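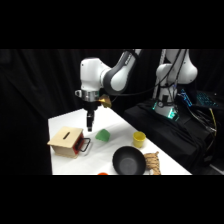 Gripper drops out of position after about 20 minutes of cycling

Posted 12 April 2018 by kolev_bench

Two-arm setup in the shared shop at Vukdale. Only the first arm matters for this post. It runs a parallel gripper, vertical approach, onto a white table with a mixed set of objects: soft green cube, yellow cup, round black pan, a knot of rope, a wooden box with a handle on one side. The job is to pick something, move it, put it back, repeat.

From a cold start, placement is fine. Later in the run the fingers close off center, always toward the box end of the table. I home the arm, it reports no error, and the next pick is off by the same amount. Power down, wait, power up, and it is fine again.

Already done:
- re-torqued the flange bolts
- swapped the gripper cable
- dropped joint speed to half
- ran 500 cycles with the fingers empty, no drift

The last one is what I can't explain. Controller is a Drimix, stock firmware. Script is my own.

----

tablesaw_refugee wrote:

No drift empty and drift loaded means something is moving under load. Put a dial indicator on the flange and push on the fingers by hand with the brakes on. If the needle doesn't come back to zero you have your answer.

----

smatic wrote:

Disagree. If it were mechanical slop it would not go away with a power cycle. Slop does not care whether the controller was rebooted. You have something thermal or something accumulating in software.

How do you command the return to the pick pose? Absolute joint targets, or relative moves from wherever the last one ended?

Špela

----

kolev_bench wrote:

Relative for the last segment. Absolute down to the hover height over the object, then a relative move straight down, close, relative move up.

Will do the indicator test tonight. I only have the cheap one.

----

smatic wrote:

Then check whether "up" is the same distance as "down". If the force limit trips on contact, the down move ends early and the up move still runs its full length. Do that often enough and you are walking away from where you think you are.

----

tablesaw_refugee wrote:

That gives you a Z error. He has a sideways error.

----

smatic wrote:

It gives you a Z error if the tool frame is square to the table. If the frame is tilted, some of it goes sideways. Also, he returns to an absolute pose at hover every cycle, so it should wipe out either way, unless the absolute pose isn't what he thinks it is. Post the script.

----

kolev_bench wrote:

Indicator results. Pushed on the fingers in both directions, needle returned to zero each time. Pushed harder than any of these objects would. Mechanical side looks tight.

Script is long, so just the relevant part:

 base = read_pose()
 for i in range(n):
 obj = next_object()
 move_abs(base + obj.offset)
 move_rel(z = -obj.depth)
 grip(obj.width)
 move_rel(z = obj.depth)
 place(obj)
 if i % 50 == 0:
 base = read_pose()

----

azra_l wrote:

Why are you rereading base inside the loop?

----

kolev_bench wrote:

I added it in February when I was changing mounts and wanted it to pick up a nudged position without restarting. Forgot it was there.

----

azra_l wrote:

So every 50 cycles you take wherever the arm happens to be standing after a place and call it home. If place() ends with a retract to the same spot each time and the arm gets there exactly, no harm. If it ends even slightly short, you save the error as the new reference. With no object in the fingers it settles properly. With an object it probably reports done before it has settled.

A power cycle restarts the script, base is read fresh, everything looks fine.

Azra Lazarević

----

tablesaw_refugee wrote:

I'd still like to know why it always goes toward the box.

----

azra_l wrote:

Which direction does the retract come from?

----

kolev_bench wrote:

From the box end. Place positions are all on the other side, so the retract starts near the box, swings out and comes back.

Removed the reread and ran it loaded for 482 cycles before I had to give up the table. No visible drift. I had tape marks on the surface this time and the cube was still landing inside them at the end.

----

smatic wrote:

I'm glad it works, but the settle problem is still there. You removed the thing that was saving the error. Each individual move can still finish short. Add a wait until joint velocity is under a threshold before you close the fingers. A fixed 300 ms sleep will do if the Drimix won't give you velocity.

----

tablesaw_refugee wrote:

A fixed sleep is a bad habit. Change the payload later and you are back here with the same thread.

----

smatic wrote:

He can put it in tonight and take it out when he has the velocity read working. I did say "if".

----

kolev_bench wrote:

Velocity is available, but only on the slow status channel. I'll try it first and fall back to the sleep.

The rope is a separate problem. It compresses differently on every pick, so the width I pass to grip() is a guess. The cube does this too but at least it springs back. Does anyone close on force only and ignore width?

----

azra_l wrote:

For soft items, yes. Close at low speed to a force limit, then read the width back and store it. If the stored width is near zero you missed. Don't use the same limit for the cup as for the rope.

----

tablesaw_refugee wrote:

For the rope I would give up on top-down picks at the middle of the clump. Find a strand that sticks out and take that. Longer fingers help. The Vullitz pads are soft enough but they wear fast on anything fibrous, and over 500 picks on hemp will polish them.

----

kolev_bench wrote:

Not sure what the rope is made of. It came out of the shop bin. Will try a strand pick.

Velocity check is in. It adds a visible pause at each pick, which I can live with. Leaving the thread open until I've done a full day with both arms enabled.

----

smatic wrote:

Check that the second arm's script doesn't have the same reread in it before you do that.

----

kolev_bench wrote:

It does. I copied the file.

Recent threads
Drimix status channel update rate
Homing order with two arms on one table
Strain relief for a cable that crosses the elbow
Vullitz pads: glue or screws
Vukdale shop hours and table booking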